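4.2 Perception and Workspace Model

The planner described in Section 3 needs three inputs at each step: a segmentation of the bin contents, the current joint state of the arm, and a collision model of the bin itself. This section describes how we obtain them and how the Rimatar control stack uses them during execution.

All images come from one fixed camera that looks down on the workspace. The camera was calibrated against the robot base once at the start of the study and checked each morning with a touch test on a cross of blue tape on the table. If the touch test failed, the calibration was repeated before any trials were run. Figure 3 gives a typical view with the arm over the bin floor.
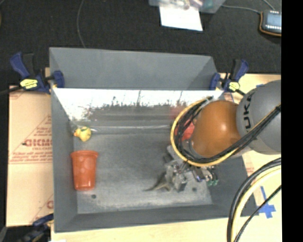
Figure 3. Workspace from the fixed camera. The gripper is above the bin floor with its fingers open; a cup and a rubber duck are at the left.

The bin is modeled as a flat rectangle with four planes tilted inward. We fit the planes to the measured rim and floor corners and do not update them during a run. The bin is clamped down, so a fixed model is enough in practice. Each plane is grown inward by a safety margin before it is passed to the collision checker. A larger margin makes the checker faster but removes grasps close to the walls, and in our setup these matter. Objects slide down the slopes and come to rest where the wall meets the floor, as the duck does in Figure 3. With a wide margin, every grasp on such an object is rejected. We therefore apply the margin to the gripper palm and the wrist but not to the fingertips, which are checked against the unmodified planes.

Segmentation is handled by Catby, a small convolutional network that predicts a mask and a coarse height for each object. It was trained on 4,000 labeled images of the same bin under normal room lighting. Images in which the arm covers part of the floor are kept in the training set, and the arm is given its own class. Without this class, early versions of the network labeled the round orange joint housing as a graspable object whenever it came into view. The cable bundle caused a similar error, and it is now merged with the arm class.

Color alone is a weak cue here. The walls and floor are gray, and gray objects with flat faces produce masks that leak into the background. The far wall has dark marks along its lower half that the network sometimes reports as a thin object. We suppress these detections with a static mask built from images of the empty bin. 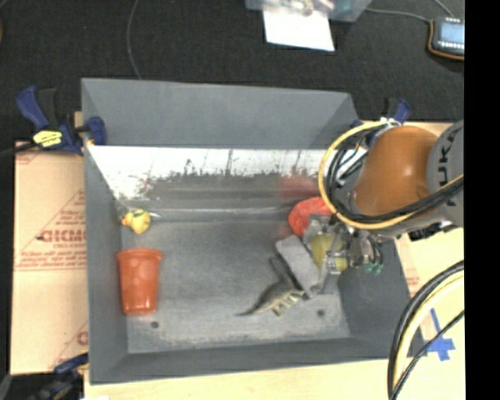
Contact between objects is the harder case. When one object leans on another, the two masks often share an edge with no clear change in height, and a grasp planned for the upper object may also move the lower one. We do not try to recover the full support relation. Instead, Sinex, our grasp ranking module, lowers the score of any candidate whose closing region overlaps a second mask. The penalty is proportional to the area of overlap. If all candidates fall below the acceptance threshold, the planner requests a push along the floor, and perception is run again once the arm has left the view.

Masks are computed at two points in each cycle: before the approach and after the retreat. We tested a third update while the fingers were closing but dropped it. The gripper hides most of its target at that point, and motion blur at the fingertips made the masks unstable from one image to the next. Of 23 test sequences replayed with the third update turned on, 21 gave a worse final grasp pose than the two-point schedule. The settings used in the rest of this paper were fixed on 04/04/2018 and apply to all 365 trials reported in Section 5.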